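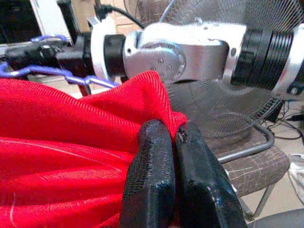

红色细罗纹针织布，揉成一团的样子。

首页 文章 缝纫 家里 旧文 关于

十二月
文 / Vittoria Bianchini

这块红布在柜子最下面一层放了很久，上个月换季的时候才翻出来。是在Mendiddale的一家布店买的，店名叫Dasta，门面很窄，进去以后两边全是布卷，中间只能走一个人。当时是尾货，店里按块卖，不剪。老板娘把它从一个纸箱里抽出来，抖了两下，说做领口袖口正好，我就拿了。标签上写的是每平方米300克，宽度没写，回家量了，长188厘米。

买的时候想的是做一件高领的打底衫，后来搬家，缝纫机装箱，箱子又压在别的箱子下面，等拿出来已经是另一个冬天了。布也就一直叠着。叠得久了，中间有两道很深的折痕，用手抹不平。

细罗纹的布不太适合长时间叠着放。它有弹性，折的地方一直受力，时间长了那一条会松一点。更好的办法是卷起来，或者松松地搭着。这个我以前也知道，只是柜子里没地方卷。现在柜子里还是没地方，我把两条旧毛毯送走了，空出来半层，才勉强把几块针织布都卷进去。

先说洗。

新布做之前一定要过一遍水，针织的更要。红色的还有掉色的问题。我拿一小角，用湿的白毛巾裹住压了一会儿，毛巾上有一点粉红。所以没敢和别的一起洗，单独放一个网袋，40度，短程序，转速调到最低。洗衣液用的是Caruso的那种，没有特别好，家里正好剩半瓶。柔顺剂没放。以前放过，罗纹会变得很塌，拿在手里软是软，但不弹了，做领子的话戴一天就往外翻。

洗完以后没有挂。湿的针织布很重，挂在绳子上会被自己拉长，尤其是顺着罗纹的方向。我在地上铺了一块大浴巾，把布摊在上面，再卷起来用膝盖压，压出来不少水，然后换一块干的浴巾重新摊开。家里冬天开暖气，放在离暖气片远一点的地方，两天干透。第一天晚上翻了一次面。

干了以后重新量，长度少了3厘米。比我想的少。以前有一块灰色的棉罗纹，洗完缩了一大截，本来够做一条裤子，最后只做了两个枕套。所以这次算是运气不错。

然后是线头。

布边有一些白色的细线，应该是原来布卷边上用来锁边或者做记号的，剪布的时候没拆干净。洗之前我没管，洗完以后它们都缠在一起，有几根还钻进罗纹的沟里。红布上有白线特别显眼。我坐在窗边一根一根往外挑，用的是拆线器，后来嫌它太尖，怕勾坏，换成一支钝头的毛线针。挑了大半个下午，还剩几根短的，拽不动，就留着了，反正在裁掉的那一侧。

Ginevra Vitale来喝茶的时候看见我在挑线，她说她一般直接用粘毛滚筒滚。我试了一下，表面的浮毛是能滚掉，嵌进去的那种滚不出来，而且滚筒会把罗纹的表面带起一点绒。也可能是我滚得太用力。她的毛衣都是那么弄的，也没见起什么球，所以大家自己看着办。

折痕的处理我走了点弯路。一开始直接用熨斗压，中温，垫了一块棉布，压完折痕是没了，但是那一条罗纹也被压扁了，在灯下看有点发亮，跟旁边不一样。赶紧停了。后来改成悬空喷蒸汽，熨斗离布有一指的距离，喷完不碰它，等它自己回来。压扁的那条喷了几次，好了大半，不仔细看看不出来。所以顺序应该是先蒸汽，实在不行再压。

关于颜色多说几句。这种红拍照很难拍准，手机拍出来偏橙，屏幕暗一点又偏紫。真正看的时候是很正的大红，堆起来的地方会深下去，接近暗红，摊平了就亮很多，罗纹的棱上有一丝一丝的浅色反光。我妈说像过年的颜色。我原来觉得做一整件上衣会太红，所以迟迟不动手，放了这么久再看，反而没有那么扎眼了，可能是今年家里别的东西都太灰。

配线也费了点事。家里有四卷红线，白天拿到窗边一比，没有一卷是对的。两卷偏橘，一卷偏粉，剩下一卷颜色接近，可是是普通的棉线，不适合缝弹力布，一拉就断。最后去Vuvdale那边的杂货店买了一卷弹力线，颜色比布深一号。缝纫的老规矩是配不到一样的就选深的，缝进去以后看着会浅一点。缝了一小段试样，确实可以。

试样我建议都做一下。罗纹布两层叠在一起，在压脚下面会往前跑，上面那层和下面那层走得不一样快，缝到头就错开了。我把压脚压力调小，针换成圆头的弹力针，针距放到中等，用窄的锯齿线迹。第一条缝出来像荷叶边，波浪得厉害，因为我用手往后拽了。第二条完全不拽，只扶着，就平了。两条试样都留着，夹在本子里，旁边写了设置，不然下次又忘。

裁的时候没用剪刀，用的轮刀。罗纹布一提起来就变形，剪刀的下刃会把它顶高，边缘裁出来是歪的。轮刀是平着走，好很多。纸样上压了几个罐头，番茄的和鹰嘴豆的，都是厨房现拿的，比别针方便，也不会在布上留孔。裁之前把布在桌上放了一夜，让它自己缩回原来的样子。刚摊开就裁的话，裁下来的片会比纸样小一圈，我在那块灰布上吃过这个亏。

目前的进度：前片、后片、两只袖子都裁好了，领子还没裁。领子的高度没想好。纸样上给的很高，翻两折，我脖子短，翻两折以后下巴都埋进去了。先用一条旧T恤的边角料做了个假领套上试，觉得减掉三分之一比较合适，但是减了以后就不太像高领，像那种半高的。还在想。

剩下的料不多，长条的有两块，够做一条发带和一对袖套。发带打算给Ginevra，她上次说骑车耳朵冷。袖套我自己用，写字的时候手腕那一截总是凉。更碎的就收进布头袋子里，那个袋子已经满了，下个月要找一天专门整理它，按针织和梭织分开，现在全混在一起，每次找一块小的都要倒出来。

存放的事再补一句。柜子里放了两小包薰衣草，不是防虫的专用品，是去年剩的，味道已经很淡。这块料子的成分标签上写的是棉加一点弹力纤维，虫子应该不感兴趣，真正要防的是隔壁那几团羊毛线。我把羊毛线装进密封袋，单独放到上层去了。

领子裁完会再写一篇，把纸样改动的地方画出来。有人问过我那台缝纫机缝弹力布要不要换针板，我没有换过，用的就是原来那块。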